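Tuesday, September 18, 2018

Compressor, continued. Bekville shop, back room.

Hour meter on the Kälin read 3,407 when I came in. The sticker on the lid, in my own handwriting, says the separator gets changed at 3,000. I remember writing that sticker and feeling organized.

Plan for today was to find out why it runs all night when no one is using any air. Bench work stopped at lunch so I could have the building quiet.
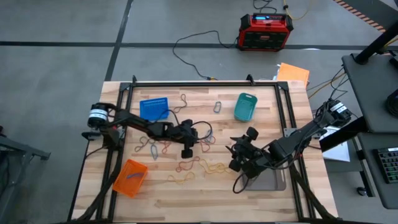
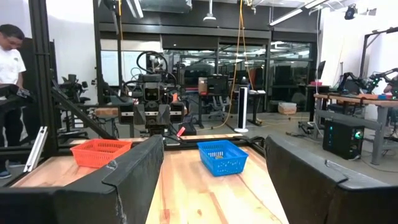
Somebody has penciled under my last entry that it's the dryer drain, it was always the dryer drain, and that if I'd read the page from August I'd have saved myself a morning with the soap bottle. Fine. I went back and read the page from August. It says "drain hissing?" with a question mark, and then there's half a page about the parking lot. I don't consider that a diagnosis, but I started with the drain anyway, out of respect for the pencil.

Drain: the timer clicks, the valve opens, spits, closes. Held a rag under it for ten minutes. Slight spit on the rag between cycles. So it does leak, a little. Closed the ball valve ahead of it to take it out of the picture and repeated the pump-up test. Compressor still kicked in on its own before I'd finished my sandwich. Score: pencil gets partial credit.

Method, for whoever does this next time:
Pump the system up until the compressor unloads and shuts off. Write down the gauge and the clock. Touch nothing. Wait for it to restart. Write down both again. Then close one branch and do the whole thing over. It's dull and it works, and the temptation to close two branches at once should be resisted. I didn't resist it and had to redo the north wall.

North wall branch closed: no real change.
South wall branch closed: no real change.
Both closed (see above): no real change, and now I didn't know which valves I'd turned.
Mezzanine drop closed: restart time more than doubled. Hello.

The mezzanine drop is 160 feet of pipe serving one blow gun and a tire chuck. I asked why there's a tire chuck on the mezzanine. It came over from Rarkirley when that shop closed, and it was put up there because there was a fitting for it. I have no further questions.

Walked the run with the soap bottle. First thread joint past the elbow, bubbles the size of grapes. Second joint, froth. Regulator, fine. Hose reel swivel, a steady stream you could feel with your hand held well away from it. How we've all stood under that reel and not heard it is a matter for the hearing test folks. In our defense the exhaust fan is usually on.

The swivel is the Lomimari one we bought to replace the swivel that leaked. Took it apart. The O-ring had gone flat on one side and had a nick in it, and somebody had wrapped thread tape around the O-ring. I want that on the record. Tape goes on threads. An O-ring seals by being squeezed evenly in a clean groove, and tape in the groove makes that impossible. New ring from the kit, thin smear of grease, back together hand tight plus a bit. Bubble free.

The two thread joints got cut back, cleaned, and redone with paste. Whoever did them first used tape wound the wrong way, so it bunched up as the joint went together. Hold the male end facing you and wind clockwise. There's now a note about this on the inside of the fittings cabinet, which is where the last note about it was too, under the calendar.

Pump-up test after repairs, all branches open, drain still isolated: I got through the entire invoice pile before the compressor restarted. Drain back in: not quite as good, but I'd live with it. Ordered a rebuild kit for the drain valve regardless. Pencil may have this one.

Then the separator. Looked up the last reading I could find in the log, 2,816, next to "changed oil, changed filter, separator next time." Next time seems to have been nobody's turn. Element came out dark and heavy. Gasket had stuck to the head and took a plastic scraper and most of my patience. Do not use the steel scraper on that face. There's already one scratch in it, and I'm choosing to believe it came from the factory.

Restarted with the lid off, watched the sight glass, no foaming. Outlet temperature settled lower than I'd gotten used to. It also sounds different, sort of less put upon.

New sticker on the lid. I left the old one next to it as a warning.

Things I didn't get to:
Belt. It's glazed but it's not slipping. Leave until the drain kit arrives and do both with one lockout.
Pressure setting. We're running the whole shop higher than any tool in it needs, for the sake of the old blast cabinet, which was sold. Turning it down would cut whatever leaks are left and save on power too. I'd like to do it in small steps over a couple of weeks so that complaints can be matched to a step.
Condensate. The jug under the separator was full. I've no idea how long it had been full or where the rest went. The floor there is suspiciously clean of dust.
Mezzanine valve. I'd vote for leaving it closed overnight. Handle is on the left of the stair, turns hard, quarter turn. If you need to inflate a tire up there, write down why.

Parts used: one O-ring from the big kit (the tray has no more in that size, reorder), separator element, head gasket, thread paste, one rag I'm not proud of.

Left the machine on tonight with every branch open and a strip of masking tape over the hour meter with the reading on it. If the tape is off in the morning and the number's been tidied away again, I'm moving this notebook to my car.

Still to find: the good soap bottle. The one I used today has a trigger that leaks.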